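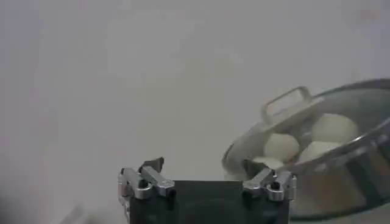
List: manipulation-data
Date: Aug 20, 2018
Subject: Re: Wrist views in the Lunde kitchen set

Earlier in this thread, a member at Clelside wrote:

> We trained on the Lunde split with the overhead view only and got 114
> successes in 200 trials on the pot tasks. Most failures come in the last
> few centimeters before contact. Has anyone run the same split with the
> wrist views added?

We have, on the Skuleck arms. Same split, 3,472 demonstrations, same action space. The only change is one more image encoder per wrist camera, with weights shared between the two sides. Wrist images are resized before encoding, and we do not mask out the fingers.

Two things to check before you compare numbers. First, the steel rim and the glass lid both give strong highlights, and these move with the wrist. Random brightness alone did not cover it. We added small local contrast changes and the validation loss stopped climbing after step 800. Second, the March release had the left and right wrist streams swapped in part of the data. If you pulled it before the fix, pull it again.

The lid task is the harder one. From the other arm's wrist the policy sees the hand above the lid, but the gap between fingertips and lid is hard to judge from that one angle.

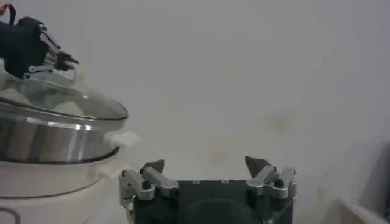
Does the shared encoder hurt when the two arms carry different hands? In our runs it did not, provided the arm index is fed in as an extra token - without it, the lid task got clearly worse.

Config files are in the Vendside repository under the Lunde folder. Trial logs will follow once the overhead-only baseline has been rerun with the corrected streams.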